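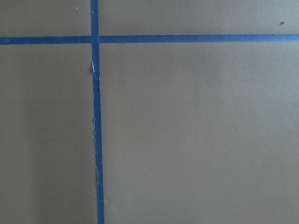 Blue tape on a tan surface.

Print this page | E-mail this vacancy

Floor and Wall Tiler (permanent, full time)
Moser Surfaces, Plarnport
Closing date: August 18, 2019

Moser Surfaces supplies and fits ceramic, porcelain and natural stone finishes to homes, shops and small public buildings. We are recruiting one experienced tiler to join the fitting team based at our Plarnport yard. The post is open to applicants from outside the area, but all jobs start from the yard at 7.30 am.

Scope of work

The post holder will fit wall and floor tiles in kitchens, bathrooms, entrance halls and shop units. A typical domestic job is 20 square metres or less. Commercial floors run up to 400 square metres and are worked in crews of three or four. Large format porcelain, up to 1,000 mm on the long side, now makes up most of our commercial orders.

Duties include:

- checking substrates for level, moisture and soundness, and recording the readings on the job sheet
- priming, levelling and fitting decoupling membrane
- tanking wet areas to the system maker's instructions
- setting out from the drawing, and agreeing cuts and joint lines with the customer before fixing
- grouting, sealing and forming movement joints
- leaving the work area swept and the waste bagged at the end of each shift

Requirements

NVQ Level 2 in Wall and Floor Tiling or equivalent, and at least three years on site after qualifying. A valid CSCS card. Full driving licence. Applicants must be able to use a wet saw and a rail cutter without supervision. Experience of underfloor heating is useful – training can be given where it is lacking.

Natural stone work is carried out by our sister workshop, Akimach, and is not part of this post. The tiler may be asked to help there for short periods between January and March.

Terms

40 hours per week, Monday to Friday. Saturday work is by agreement and paid at time and a half. 23 days' holiday plus bank holidays. Van, fuel card and power tools supplied; hand tools are the post holder's own, with a yearly allowance for replacements. Pay depends on experience and will be stated in the offer letter. There is a probation period of three months.

How to apply

Apply through the Findura jobs page or hand in a CV at the trade counter. Include two references from site managers or main contractors, and photographs of two finished jobs, one of them a wet room. Shortlisted applicants will be asked to attend a half-day trade test at the yard – materials are provided, and travel costs within the county are refunded on receipt.

Applications received after the closing date will not be considered. No agencies.

Print | E-mail

Shares: 4 | Comments: 0

This site uses cookies. By continuing to browse you agree to our use of cookies. Accept | Find out more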